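Chapter 6
Sharing water between farms

By the end of this chapter you should be able to:
explain why farms in dry areas often share a single water source
describe three ways of dividing water between farms
work out how long a field must be watered from the size of the field and the flow in the channel
discuss what happens when one group of users takes more than its share

Key words: channel, sluice, rotation, head farm, tail farm, seepage, water right

6.1 A valley with one river

Rain does not always fall when crops need it. In the Clundano valley the yearly rainfall is 700 mm, enough on paper for wheat, beans and most vegetables. Most of it comes in winter, when little is growing. From May to September the fields depend on water taken from the river and carried downhill in open channels.

The main channel begins at a low dam above the village of Skernaton and ends on the flat land called the Llanos. It serves 291 farms. Together they water 1,276 hectares, so the average farm has a little over four hectares of watered land. The average hides large differences. Many holdings are smaller than two hectares, and a few on the Llanos are very big.

Farms close to the dam are called head farms. Farms at the far end are called tail farms. Water reaches the head farms first, and some is lost on the way to the others. It soaks into the bed of the channel, which we call seepage, or it dries off in the sun. In an unlined channel the tail farms may receive much less than was let in at the dam, even if every farmer on the way has kept to the rules. 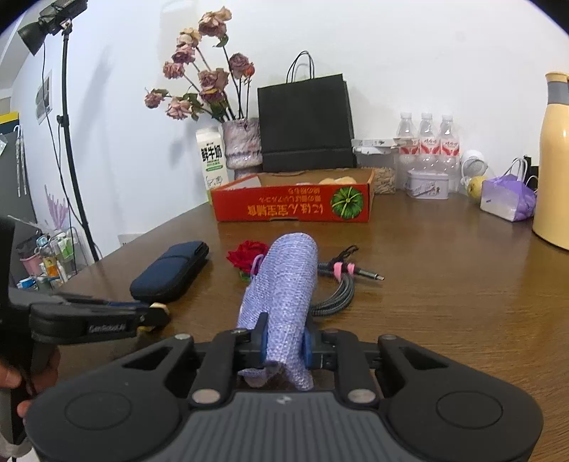
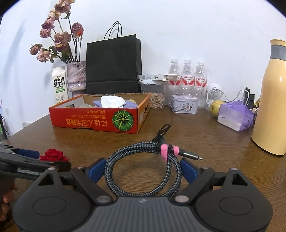 Figure 6.1 Small objects on a wooden table, braided cable among them.

6.2 Three ways to divide the water

The oldest method is rotation by time. Each farm has the whole flow of a side channel for a fixed number of hours, then closes its sluice and the next farm opens. Rotation is cheap to run and easy to check. Its weakness is that an hour of water in August, when the river is low, is worth far less than an hour in May.

The second method is division by share. The channel is split by a fixed wall or gate so that each branch always gets the same part of the flow. If the river falls by half, every branch falls by half.

The third method is measured supply. Water passes through a meter and the farmer pays for what is used. The Dokance branch changed to this method after its channel was lined with concrete. A farm there may order up to 700 cubic metres at a time, and must give a day's notice.

Many valleys use more than one method. In Clundano the main channel is divided by share, and most of the side channels work by rotation.

6.3 Before you go on

Look at a map of a river near your school and find a place where water is taken out. Who uses it? Is there anyone further down who needs the same water? Write a short paragraph and keep it – you will need it for the exercise in section 6.7.

The next section looks at rotation in more detail, beginning with how the hours are set for fields of different sizes.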